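# Planning a Purchase of Hand-Held Grippers for Home Recording Work

This guide sets out the steps a project team should follow before it requests funds for hand-held gripper units. It applies to all sites under the Jesstead program and replaces the September draft.

## 1. Define the tasks first

List the tasks the units will record, and the rooms in which they will be used. A request that names only a quantity will be returned. Revathi Mudaliar reviews task lists for the Posari and Barredo sites.

## 2. Separate fixed costs from running costs

Enter these on different lines of the form:

- gripper units, including one spare per site
- finger pads and screws
- cables, connectors and storage cards
- operator hours, with time for setup
- payments to households

The Barredo request allowed 85 operator hours and 147 dollars per unit for replacement parts. Running costs are often set too low — please check them against the last completed project.

## 3. Obtain quotations

At least 2 written quotations are required for any order above 1,915 dollars. Each one must state delivery time, warranty terms and the price of pads ordered separately. Send copies to Nam-gil Min.

## 4. Match the equipment to the work

Visit a working site before the order is signed. Garment handling in a bedroom places different demands on the equipment than work at a bench.

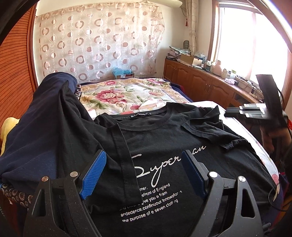
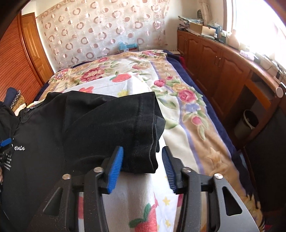 Finger pads should be budgeted as a consumable, with their own line and their own reorder date. Wear depends on the materials handled, and the supplier's estimate may not cover fabric work. The blue ridged pads used on the black garments are to be priced as a pair, and the screws on the gripper listed beside them as a separate item. Sites that plan to handle heavier bedding should say so in the request.

## 5. Submit the request

Send the completed form, the task list and the quotations to Saranya Alva. Requests are entered in Eren on receipt, and questions about an entry go to Chi-keung Hsu.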